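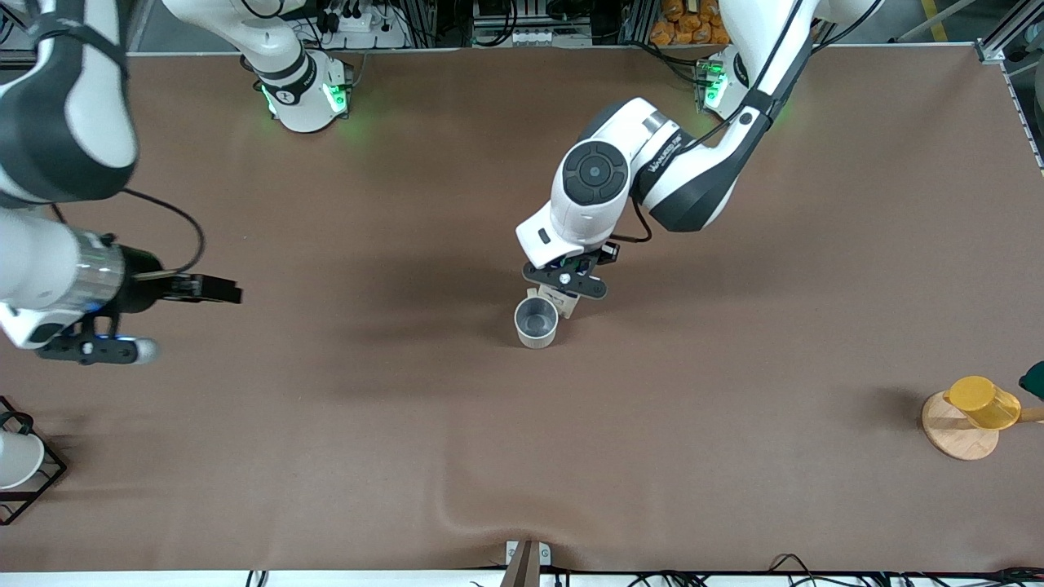
Cups, stand and wire rack on the brown-covered table, Akisbridge.

The household room at Akisbridge was the last stop of the visit on Thu 19 March. Liên Đặng met our group of 3 at the door and kept the talk to crockery and how it is stored.

The table has a plain matt brown covering, slightly wrinkled along one side. A grey metallic cup stands upright on it. A yellow one lies on its side on a round stand of light wood, and a white one sits in a black wire rack. The colours are easy to tell apart against the brown.

Liên keeps some 65 cups in store, logged by rim diameter and weight. Henok Shiferaw asked about breakages and was told the log has covered those only since October - earlier figures are not available.

Visits are booked through Yến Hà. Parking is at the Darkell end.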